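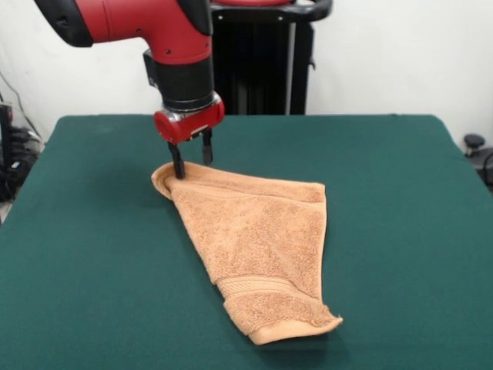

Fui à Jernarer convencida de que ia falar de algoritmos e passei a manhã a falar de toalhas. A engenheira que me recebeu coordena a recolha de demonstrações do projeto Vurnico, e avisou logo à porta: "Se vens à procura de ficção científica, vais ter uma desilusão, aqui dobra-se roupa!" Eu ri-me, mas depois fiquei vidrada no braço vermelho e preto, com um dedo da garra a prender o canto de uma toalha clara, meio dobrada, meio torcida, em cima do pano verde. Perguntei se aquilo não devia começar mais direitinho. "Não, queremos começos feios. Em casa ninguém te entrega a toalha esticada."

Cada exemplo é uma tentativa guiada por uma pessoa, do princípio ao fim. Na semana passada guardaram 68. E as que correm mal (perguntei eu, claro)? "Guardamos também, mas com outra etiqueta. Uma pega falhada e corrigida a meio ensina imenso, desde que a correção esteja lá toda."

São quatro operadores, em turnos curtos, e ela diz que já reconhece cada um só pelo movimento. "Há um que hesita sempre antes de fechar a garra, e o modelo aprendeu a hesitar também. Tivemos de misturar melhor os dados."

O turco, diz-me, é dos tecidos mais chatos. A seguir vêm as camisas, lá para janeiro, e eu já pedi para voltar.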